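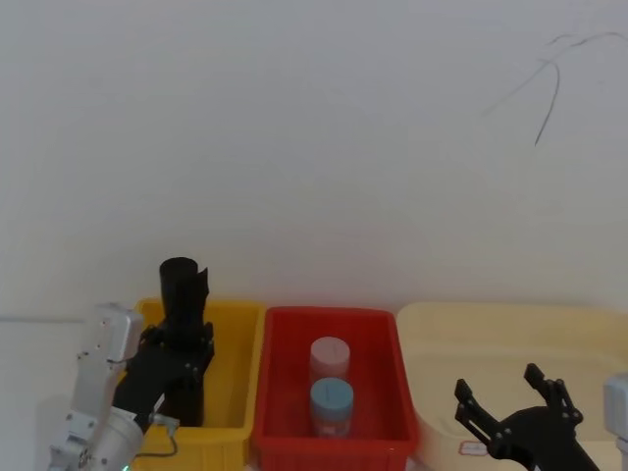 *Two-arm sorting cell, yellow, red and cream bins. Two jars in the red one.*

**What are the rules for a small bench-top sorting cell with two arms?**

Posted by **binwalker**, September 2022

I look after a bench with two light arms that sort small jars and tubes between plastic bins. The bins sit side by side against a wall and both grippers can get to the middle one. The arms came with Narnik controllers and the manual covers wiring and not much else.

We are about to let people outside our group use the bench, and I've been asked to write one page of rules. I have read parts of ISO 10218 and the technical specification on collaborative robots, ISO/TS 15066, and a lot of it seems written for bigger machines. My questions:

- Do I need a fence or a light curtain for arms this small?
- Is there a rule about two arms sharing one bin?
- How should bins be marked? We go by color, and one has a label.
- What should be checked before each run?

The arms are set to a top speed of 500 mm/s. I can bring that down if there is a good argument for it.

---

**greaseandgrit**

You don't get a pass for being small. The standards ask for a risk assessment, and the result of that assessment tells you what guarding you need. Sometimes a light arm at low speed comes out fine without a fence. Sometimes the arm is fine and the thing it is holding isn't. A gripper with a plastic cup in it is one case and the same gripper with a blade in it is another, so write down which objects are allowed and treat anything else as a new assessment.

For pinch points, look at the fingers first, then at the space between a finger and a bin wall. People check the elbow joints and forget that a hand can get caught between a gripper and the rim of a bin. I would put these on your page:

1. No hands inside any bin while the arms are enabled.
2. Emergency stop within reach of the person standing at the bench, tested at the start of every session.
3. One named operator at a time. Visitors stay behind a floor line. Ours is 800 mm from the table edge, but work yours out from reach and stopping distance.
4. Teaching and jogging at reduced speed. The usual ceiling for manual reduced speed is 250 mm/s, so your 500 is too fast for anyone working close in.
5. Power off and locked before changing fingers.

Keep the assessment in a binder next to the bench and date each change. Ours is reviewed every January, plus any time the tooling changes.

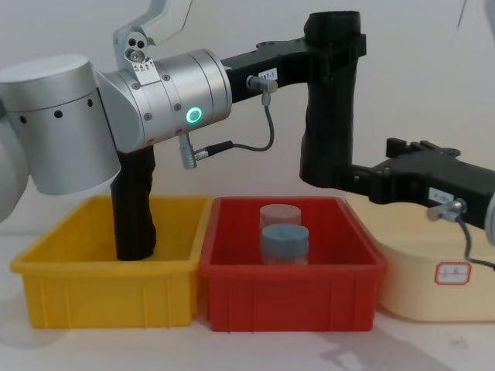 On two arms sharing a bin, I don't know of a clause that says it in those words, but both arms count as part of one cell. One stop has to stop both. If your controllers are separate boxes, check this by pressing the button and watching, and do it once from each side. We had a Stirance unit where the stop was wired to the left controller only. The drawing showed it going to both.

For the software side, give the shared bin a lock. An arm asks for the bin, gets it, does the pick, backs out above the rim and gives it up. Set the release height from the tallest object you carry, not from the bare finger. A long tube held upright sticks up well past the gripper and will hit the other arm if you forget it.

---

**Plulleo_user**

Just slow it down and keep people back. We have run 3,298 cycles with no fence and no problems.

> *Comment from greaseandgrit:* A count of clean cycles is good to have, but it doesn't replace the assessment. An insurer will ask for the paper.

---

**tapeandlabels**

The answer above covers safety, so I'll stick to bins and cables.

Color alone is weak marking. Some people can't tell red from green, and bins get swapped for whatever is in the cupboard. Put a printed label on the front wall of every bin, same position on each, and use the same names in the program. Handwriting fades. Mark the bin corners on the table with tape too, so that a bumped bin goes back where the arm expects it.

Cables need a line on your page as well. Every loop near a wrist should have enough slack for full rotation and no more. Check it by hand with the power off, through the whole range of the joint — the snag is usually at the far end. Screw-on connectors should be finger tight and marked with a paint line across the joint, so you can see at a glance if one has backed off.

My checklist before each run:

- stop button pressed and reset
- bins on their tape marks
- bins hold only what the job calls for
- finger bolts tight
- cables clear of the rims
- status lights as the manual says they should be

Hoshino has a free log sheet with 2 signature boxes, one for the operator and one for whoever signs off the cell. We changed the headings and use it for everything.

> *Comment from binwalker:* Thanks. I've dropped manual speed to 250 and added the lock on the shared bin. Still need to check the stop from both sides.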